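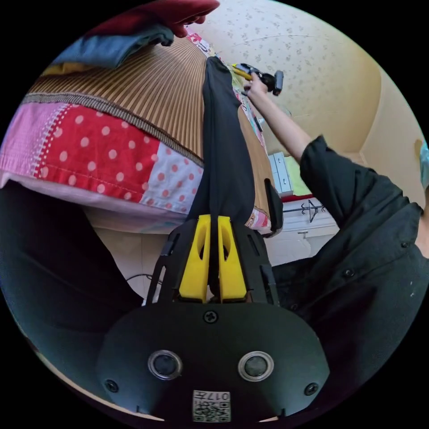 Long black garment on the bed.

Getting your clerkship logbook signed off (third year, Mesuvance)

Posted by Rostislav Zelenák, 2023-08-09

Quick write up, on call tonight so it'll be rough. Same questions keep landing in my inbox so I'm putting the whole thing in one place. Covers the internal medicine and surgery blocks. Peds has its own form, ask them.

What you need before you start

- Student ID, the new one with the chip. Old one opens the doors but won't log you in on the ward computers.
- Prolik account, activated. Not just the invite email.
- Paper booklet from the dean's office. Yes, paper as well.
- A pen that isn't blue gel. It smears and the scans come out unreadable.
- Name of your block supervisor, spelled right.

The paper booklet is 46 pages. Pages at the back are for night shifts and most people don't find them until week five. Look at them now.

Step 1. Activate Prolik

Go to the link in the invite. It expires, so if yours is dead hit "resend" and check the spam folder. Use your school address. If you sign up with a private one you get a visitor account, it looks exactly the same, and none of your entries reach the registrar. I lost most of a March that way. Had to type it all in again from the booklet.

Once you're in: Profile, then Affiliation, then pick Mesuvance Teaching Hospital. There's also a "Mesuvance Outpatient" in the list. Wrong one. Unless you're in the outpatient block, then right one.

Set the block dates yourself. The default is the whole semester and the progress bar comes out meaningless.

Step 2. Pick up the booklet

Dean's office, Štěpánek building, second floor, left out of the elevator. Vilém Rusnák runs the desk. Mornings are better. Bring ID, sign the list, check your booklet number matches the number he writes down next to your name. If they don't match you find out at the end, when it's a pain.

Write your name on the cover AND the inside page. Phone number too. Booklets get left in the residents' room all the time.

Step 3. Learn the three kinds of entry

O is observed. You stood there and watched.
A is assisted. You did part of it with somebody's hands next to yours.
P is performed, under supervision. You did it, they watched.

You need 70 entries for internal medicine in total. The split between O, A and P is printed inside the front cover. Don't go by what last year's class says, the split changed.

Common mistake is logging everything as O because it feels safe. Then you hit the last week with a pile of O's and the A column half blank. If you held the retractor, that's an A. If you took the whole history and presented it to the attending, that's a P. Ask if you're not sure, most residents will just tell you.

The other mistake goes the other way. Don't write P for something you watched. The supervisor countersigns and some of them do remember.

Step 4. Log the same day

Paper first, at the bedside or right outside the room. Date, ward, procedure code, letter, initials of whoever supervised. Takes a minute.

Then Prolik in the evening. Same order as on paper. The registrar compares them line by line and if the order is off they send the lot back.

Codes are in the booklet appendix. Ones people get wrong:

- Blood draw and IV placement are separate codes. Both in one go means two lines.
- Rectal exam goes under physical exam, not under GI.
- ECG recording is one code, ECG interpretation another.
- Wound check without a dressing change isn't loggable at all. I know.
- Family conversation counts, under communication. Hardly anyone uses it.

No patient names. No birth dates, no room numbers, no "the guy with the hip". Age range and sex only. If there's a name in your booklet they will black out the page and you lose every entry on it. In Prolik the free text box is visible to more people than you'd think so keep it dull.

Step 5. Get initials while the person is still standing there

Really the whole trick. Residents rotate. The one who supervised your first lumbar puncture may be at a differnt hospital by the end of the month and then you're emailing around for weeks.

How I do it:

Booklet open at the right page, line already filled in, pen out. Say "could you initial this one for me". Done. Don't hand over a closed booklet with a week's worth in it right before rounds.

Good times: after rounds, before lunch, start of a night shift. Bad times: handover, during admissions, when somebody's pager is going.

Nurses can sign for blood draws, catheters, injections and dressings. Only if they're on the approved list for the ward, it's pinned up at the station. They're usually more patient about it than we are. Say thank you.

Nurses can't sign for histories or exams. People try, it gets bounced.

Step 6. Midblock check

Halfway through you sit down with your supervisor. Book it yourself, they won't chase you. Fifteen minutes is plenty.

Bring:
- booklet
- Prolik summary, printed (Reports, Midblock, PDF)
- your own short list of what's missing

That list matters most. Tell them "I have no catheters and only one arterial gas" and there's a fair chance you get sent to the right ward for a few days. Tell them "it's going fine" and nothing happens.

Supervisor writes a comment in the box on the midblock page and signs. Both. A signature with an empty box doesn't count, been there.

Step 7. If you're short

Don't panic and don't make stuff up.

Skills lab first. A limited number of entries can be done on mannequins, the cap is on the inside cover again. Book through Sustano, the room booking thing. Slots for the next week open in the evening and go fast. Pick "supervised" when you book, unsupervised practice is nice but can't be logged.

Then extra night shifts. Quieter, more time per patient, the resident will generally let you do more. Log these on the back pages, not the main ones.

Then the emergency department. Ask the charge nurse, not the front desk. Turn up fed.

If you were sick and missed days, get the note to Vilém's desk within the week and ask for the reduced form. There is one. It isn't on the website.

Step 8. Final sign off

Order matters:

1. All lines initialed on paper.
2. All lines in Prolik, same order.
3. Press "Submit block". It locks after this so check first.
4. Supervisor approves in Prolik. They get an email, it often gets buried, so a polite nudge in person after a couple of days is fine.
5. Supervisor signs the last page of the booklet. Full signature and stamp. The stamp lives in the ward secretary's drawer.
6. Booklet goes back to the Štěpánek building. Get the receipt.

Scan the whole thing before you hand it in. Phone scan is ok if the initials are readable. Name the file with your booklet number.

Last year the office processed 1,811 block submissions and 1,371 went through on the first try. The rest came back, mostly for missing stamps and order mismatches. Vilém gave me those numbers when I asked what to put in this guide, and he asked me to put "stamp" in capitals. STAMP.

If it comes back

You get an email with a reason code. R1 is missing initials, R2 is mismatch with Prolik, R3 is missing stamp or signature, R4 is "see office", could be anything. Fix only what they flagged. Don't tidy up other lines while you're at it, any change after submission needs a countersignature and you've just made yourself more work.

To correct a paper line: single stroke through, write the right thing above, your initials and theirs. No white out. No scribbling over.

For R2 you have to ask for the block to be unlocked. Button is under Help, then Requests. Took a day when I did it, took my roomate most of a week.

Few odds and ends

Lost booklet: report it the same day, you get a replacement with a new number, and the Prolik entries can be printed and stuck in. Residents have to re-initial them though.

Switching groups mid block: get both supervisors to sign the midblock page, there's room if they write small.

Exchange students use the English booklet, same codes, pages in a different order. Check twice.

Prolik on a phone works for entering lines but the Reports menu doesn't show up. Use a computer.

The surgery block uses the same steps, different total, and scrub-ins need the OR number next to the code. Will add the list of surgery codes people mix up when I get a minute. If something here is out of date leave a comment under the post or catch me on the ward, I'm on nights through the end of the block.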